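# Zotutgate

Zotutgate is a farming village up in the hills, and I've been keeping this entry going for a while now, so please forgive the places where I wander off (I do that). It has 400 people in a good year and fewer in winter, when the younger ones go down to Podus for work.

## Growing and selling

Almost every family here grows something. Potatoes and broad beans do best, and the lower terraces are good for onions if the frost holds off until June. The soil is thin and full of stones, so the terraces need fixing all the time, and people trade days of labor to get it done. You help me with my wall, I help you with your beans! I love that system, even when my back doesn't.

The growers' association started with 9 families who were tired of selling one sack at a time to whoever drove up the road. They pooled their harvest, rented a truck together and got a much better price in Podus. These days the association also keeps a seed store, with 3 kinds of local bean that I've never seen anywhere else.

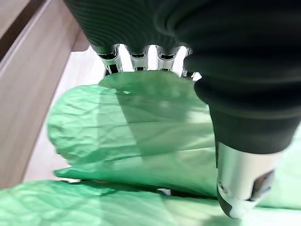
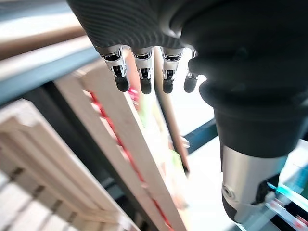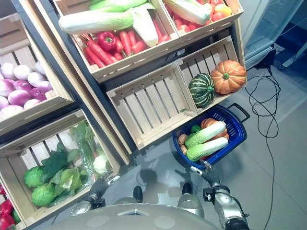 *Third picture: carrots and napa cabbages on a wooden produce display, all artificial.*

## Water

Water is the big subject in Zotutgate, and you'll hear about it within minutes of sitting down. The old canal comes from the Brzozowska spring and splits into 2 branches above the school. The upper branch leaks badly. A small outfit called Flindent helped line the worst stretch with stone and clay, and the families along it did most of the digging (and, let's be fair, most of the arguing).

Turns on the canal go by the hour, and the night turns are the ones everybody tries to swap. I had the 3 a.m. slot for a whole season and still wake up at that hour.

## Getting there

A shared van leaves Podus in the morning once it's full, so bring a snack. The last stretch is dirt road and gets slick after rain. There's no hotel, but the association can usually find you a bed and a bowl of bean soup if you call ahead.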